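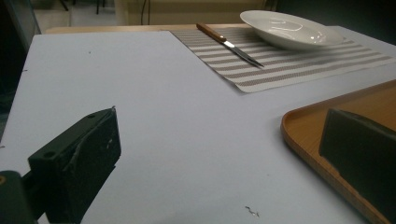
Most of what gets said about protecting a dining table comes from people who sell table protectors, so read any of it with that in mind, this page included. I'm Rosalie Gisler and I answer the questions that come in to the Ristdale household desk. The oldest dodge is a pale sheet laid over a wooden table, with a strip of the wood left showing at the far edge, and I still haven't seen a costly product that clearly beats it for everyday crumbs and pen marks. Heat and standing water are another matter.

Filed under: Home Care > Tables & Worktops

Do I need a heat-proof pad under my cloth?

If you put pans straight from the hob on the table, yes. If you only ever serve on plates, I doubt it. The Plaltach pad costs 44 pounds and the leaflet says it copes with "normal serving temperatures", a phrase that could mean anything. I wrote to ask what it meant in degrees. The reply told me to use a trivet.

Do placemats protect the wood?

A bit. They take scratches well enough and they catch drips, if you wipe them up. A woven mat lets liquid through sooner or later, whatever the packet claims, so don't leave a spill to sit on one.
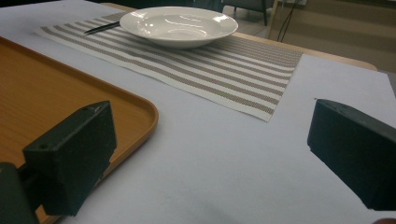 White bowl on a striped woven placemat.

Can I use paper as a table cover?

For a meal or a messy afternoon, yes. Plain paper soaks through, and coloured paper may leave its dye on bare wood, so try a hidden corner first. Change it the same day if it gets wet.

My table has a white ring. Will Salian cream shift it?

Perhaps. We had 6 letters saying it did and two saying it made things worse, and neither lot told us what finish was on the table - that matters far more than the brand. Pale rings are usually damp in the finish and can fade by themselves. Give it a fortnight before you spend anything. Dark rings have gone into the wood and no cream I know of will lift them.

Is Broltiser spray really "good for ten years"?

It went on sale last April. Draw your own conclusions.

How often should I wax?

Less than the tin says. Twice a year is plenty for an oiled or waxed table, and a varnished one doesn't need it at all. Too much wax goes cloudy and holds dirt.

Can I send in my own question?

Yes, by post or through the form, quoting page 3118. Please say what the table is finished with, if you know.

Last checked 16 March 2018

Related questions
Scratches in pine: fill, sand or leave?
Are cork mats worth the money?
Getting candle wax out of a tablecloth
Chair feet and felt pads
Oil or varnish for a kitchen table?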